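Jul 27, 2026
Bottle sorting, bench notes

Started on the new batch of empties from the Bidberg bins. Two sacks, 814 g gross on the shop scale for the first one. Didn't weigh the second, the tie had come off and I wanted it emptied before it leaked on the floor.

Tipped the first sack out on the sorting table and did a rough pass by hand. Rules as we agreed in February:

Clear bottles one way, tinted the other.
Caps stay on for the first pass.
Labels stay on for the first pass.
Anything with liquid in it goes to the sink, then back in the sack.

The caps rule still bothers me. A bottle crushed with the cap on keeps some air and springs back, so the bin fills up sooner than it should. Yaw wants them kept on because loose caps end up under the shelving. Leaving it for now, but I would like to try one sack with caps off and a tub for them.

Sink: drain slow again. Cleared the strainer, mostly label paper. Water in the left tap never gets properly warm before lunch, so rinsing was done cold. Cold is fine for soda and tea. It isn't fine for the juice bottles, which had a film inside that needed a second go with a brush. The long brush is losing bristles. Added it to the Pralier order with a box of 100 liners.

Labels: tried three ways of getting the wrap labels off dry bottles. Knife down the glue seam is quickest if the bottle is still round. On a crushed one the blade skates, and I nicked my glove. Tearing by hand leaves a strip of glue. Soaking works on paper but does little for the film kind. Going with the knife for round ones and soaking the rest overnight, the 200 mm tub is deep enough.

Mixed set for Esi Frimpong's trial is put together. She asked for ordinary household stuff, with some repeats and some odd ones out, not all the same shape. Laid it out on the pale floor against the plaid walls. Ten bottles, all on their sides, four of them the clear kind with the red label, plus an orange and yellow one, a smaller brown and white one, and a clear one with a blue cap among the rest. 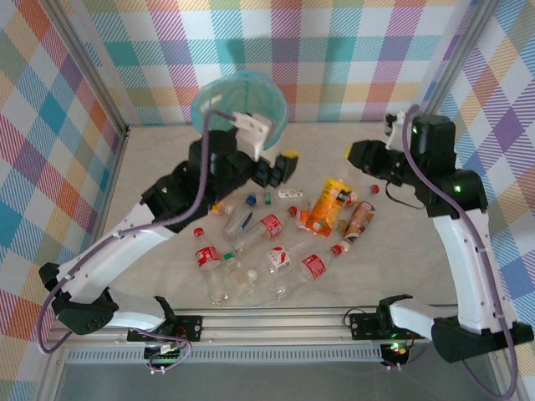 She would also like a second set with nothing repeated. I can do that from what is left in sack two, but the green ones will have to come from Bonsu, we have hardly any. Asked them for a small bag by the end of the week.

Film labels that came off today are in the Ater box, 259 g, to go out with the next pickup. Don't mix the paper ones in, they got sent back last time.

To do:
Strainer again before anyone rinses
Tub for caps, ask Yaw Sulemana if he minds
Gloves, size M, down to the last pair
Weigh sack two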